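Oiling boards — what are you all using?

purnlow_pete
Posted Thursday, June 14, 2018
Bought a big maple board at the Purnlow market and the bloke said "just use olive oil". My mum did that for years and her boards always smelt like an old chip pan. What do you lot use?

Husterik
Mineral oil from the chemist. Wipe it on, leave it overnight, wipe off what's left. Job done.

crumbs_and_all
Don't listen to the olive oil man!! It goes off. I use a beeswax mix and the whole kitchen smells lovely after (my husband says it smells like church, but he would).

Husterik
Wax on its own sits on top and wears off by the weekend. Oil first.

crumbs_and_all
I said a mix — there's oil in it. Mine has lasted 8 years and gets bread cut on it every single day.

purnlow_pete
So how many coats for a new one? I was going to do one and call it finished.

AsdisJ
Three or four on maple, and don't forget the end grain, it drinks the stuff. I had a lesson from Ásdís Juhl (my aunt, same name, very confusing at Christmas) and she does the ends twice. I'd also stay away from walnut oil if anyone in the house has a nut allergy.

Husterik
Three or four is overkill. Two.

AsdisJ
Suit yourself, mine doesn't go fluffy when I wash it.

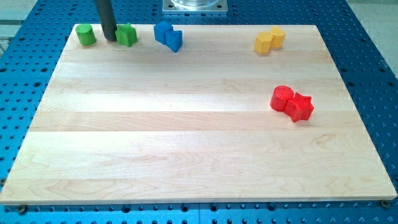
Pale maple, long strips glued up, with painted blocks on it.

crumbs_and_all
Ooh, I love that wavy grain! Mine's beech and very plain next to it. Pete, is yours strips like that or one piece?

purnlow_pete
Strips. Off to the chemist on Saturday then, will do three coats and annoy you both.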